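Packaging for a Dental Kit: Project Report
Course: Introduction to Package Design
Group: Archana Pal, Madhu Joshi, Anneli Lappalainen

1. Task

Our group received the task to design a shipping box for Skerodent, a small dental kit which is sold to school clinics. The kit has a mirror, a plastic tray and 2 glass bottles. The old box was too large, and the bottles moved inside it during transport. Our teacher, Şükran Güler, asked us to use only paper materials and no foam.

2. Method

We made three versions of the inside part. Version A was one folded sheet with two holes. Version B had a cross wall between the bottles. Version C was the same as B, but with a double bottom. All were cut by hand from single wall cardboard, so the edges are not perfectly equal. Each version was dropped 20 times from table height, with water in the bottles. After this we put a weight on the closed box for 15 hours.

3. Results

Version A failed early, because the holes became wider. Version B kept the bottles apart, but one corner of the box was crushed. Version C had no broken glass. It needs more material, and folding it takes longer. For an order of 300 boxes this extra work is important, and we have not calculated its cost yet. 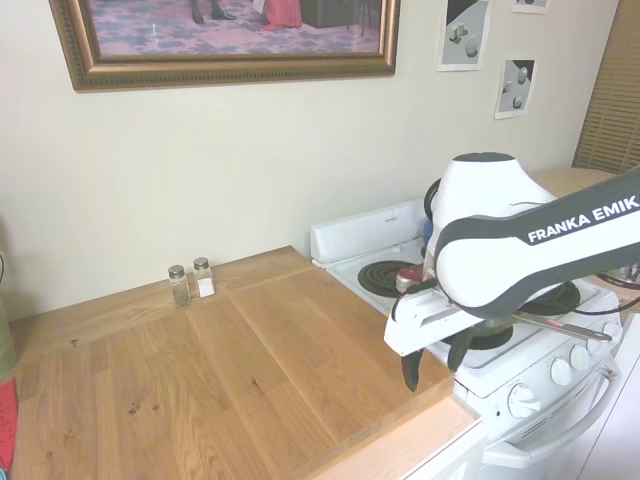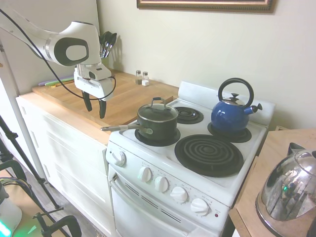

The closing of the box still needs work. Our paper tape opened at one end after the weight test, and we would like to try a locking flap in September. We also want to repeat the drop test from a greater height. A kitchen countertop beside the stove, like the wooden one in both photos, is higher than our classroom table and is a common place to put down a parcel. Madhu will draw the flap, and Archana will ask for the price of thicker cardboard.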